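Sprechnotizen: »Ordnung auf Rezept. Was taugen Schreibtisch-Ratgeber?«
Vortragsabend Erwachsenenbildung, Samstag. Redezeit 36 Minuten, danach Fragen.

Einstieg (ohne Folie, frei sprechen)

Guten Abend. Ich fange mit einem Geständnis an: Ich habe in meinem Leben mehr Bücher über das Aufräumen gekauft, als auf das dafür vorgesehene Regalbrett passen. Kurz warten, meistens lacht jemand.

Dann gleich zur These. Die Behauptung, ein leerer Schreibtisch mache produktiv, wird überall wiederholt und fast nirgends belegt. Ich will heute Abend prüfen, woher sie kommt, was dafür spricht und wer daran verdient. Wer sich eine Anleitung erhofft hat, dem kann ich nur den Stapel Prospekte am Eingang anbieten. Die sind gratis und genauso gut wie die meisten Bücher.

Teil 1: Die vier Varianten des Versprechens

Ich komme auf 4 Grundtypen. Langsam vorlesen, die Leute schreiben hier mit.

Erstens die moralische Variante: Unordnung außen gleich Unordnung innen. Alt, vermutlich aus der Klosterregel über das Kontor ins Großraumbüro gewandert. Ich sage bewusst »vermutlich«, denn eine saubere Herleitung habe ich nicht gefunden, und wer eine vorlegt, hat sie meist abgeschrieben.

Zweitens die medizinische: Unordnung als Stressfaktor. Dazu gleich mehr.

Drittens die betriebswirtschaftliche. Suchzeit kostet Geld. Klingt vernünftig, bis man fragt, wie die Suchzeit gemessen wurde.

Viertens die ästhetische. Sie gibt sich selten als solche zu erkennen und versteckt sich gern hinter einer der drei anderen.
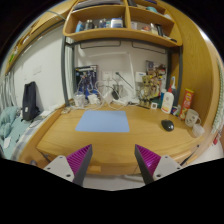 Zur betriebswirtschaftlichen Variante habe ich mir eine Broschüre der Firma Skernar besorgt. Skernar verkauft Ablagesysteme. In der Broschüre steht, man könne mit dem richtigen System 50 Stunden im Jahr sparen. Ich habe hingeschrieben und gefragt, auf welcher Erhebung die Zahl beruht. Zurück kam ein freundlicher Brief und ein zweiter Katalog. (Katalog hochhalten, nicht herumgeben, letztes Mal kam er nicht wieder.)

Wichtig: fair bleiben. Es kann ja sein, dass die Zahl stimmt. Man kann es von außen nur nicht wissen, und die Firma möchte offenbar nicht, dass man es weiß. Falls jemand aus dem Publikum bei einem solchen Anbieter arbeitet: nach dem Vortrag ansprechen, hier nicht diskutieren, sonst läuft die Zeit davon.

Teil 2: Was heißt eigentlich »gemessen«?

Der Hersteller Geka wirbt mit einer Befragung unter 200 Büroangestellten. Immerhin, eine Befragung. Gefragt wurde: »Fühlen Sie sich an einem aufgeräumten Arbeitsplatz wohler?« Fast alle sagten ja.

Frage ins Publikum: Wer würde da nein sagen? Hände abwarten.

Man hat also erfahren, dass Menschen auf eine Frage mit eingebauter Antwort die eingebaute Antwort geben. Über Leistung sagt das nichts. Wohlbefinden ist kein schlechtes Argument, es steht nur nicht auf dem Umschlag. Auf dem Umschlag steht Produktivität.

Dazu kommt die Sache mit der Richtung. Wer viel zu tun hat, kommt nicht zum Aufräumen. Der volle Tisch kann eine Folge der Arbeitslast sein, und die Arbeitslast erklärt dann auch den Stress. Dieser Einwand fällt jedem nach zwei Minuten ein. In der Ratgeberliteratur muss man ihn suchen.

(Schluck Wasser. Blick auf die Uhr, hier sollte die Hälfte der Zeit um sein.)

Teil 3: Der Tisch als Kulisse
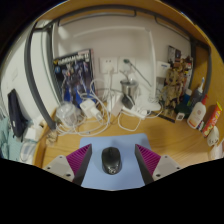
Nun zur ästhetischen Variante, und da wird es für mich interessant. Das Ideal der Ratgeber ist ein Tisch, auf dem nichts auf Arbeit hinweist: kein Papier, kein angebissenes Brötchen, keine Notiz an der Kante. Gezeigt wird helles Holz mit gerundeter Kante, darauf ein hellblaues Mauspad und eine schwarze Maus, und schon denkt der Betrachter: So müsste man arbeiten. Was dort gearbeitet wird, bleibt offen. Eine Buchhalterin im Februar braucht eine andere Fläche als jemand, der abends Mails beantwortet, und beide bekommen dasselbe Kapitel zu lesen.

Das Szekeres-Programm, falls das jemand kennt, treibt es am weitesten. Dort soll man abends jeden Gegenstand vom Tisch nehmen und morgens nur zurücklegen, was man »wirklich« benötigt. Ich habe das durchgehalten, bis ich den Locher im Wäschekorb fand. Das Wort »wirklich« leistet in solchen Büchern überhaupt sehr viel. Wer scheitert, hat eben nicht wirklich gewollt. Damit ist die Methode gegen jede Erfahrung abgesichert.

Stelle eventuell kürzen, wenn das Publikum müde wirkt. Auf keinen Fall die Diätbuch-Parallele streichen: gleiche Bauart, gleicher Absatz im Januar, gleiche Schuldzuweisung im März.

Teil 4: Was übrig bleibt

Ein paar Dinge würde ich gelten lassen. Dass man Platz für die Unterarme braucht. Dass ein Vertrag nicht unter der Kaffeetasse liegen sollte. Dass in einem Büro, in dem sich mehrere Leute einen Tisch teilen, Absprachen nützen. Dafür braucht man kein Buch und auch kein Seminar von Dreron, das sich über zwei Tage zieht und mit einem Zertifikat endet.

Auf die erwartbare Frage »Und wie sieht es bei Ihnen aus?«: ehrlich antworten. Gemischt. Links Stapel, rechts Tastatur, und den Steuerbescheid suche ich immer noch.

Fragerunde. Zuerst die hinteren Reihen drannehmen. Mikrofon beim Zuhören ausschalten. Literaturliste liegt am Ausgang, die mit Sternchen markierten Titel habe ich nur angelesen.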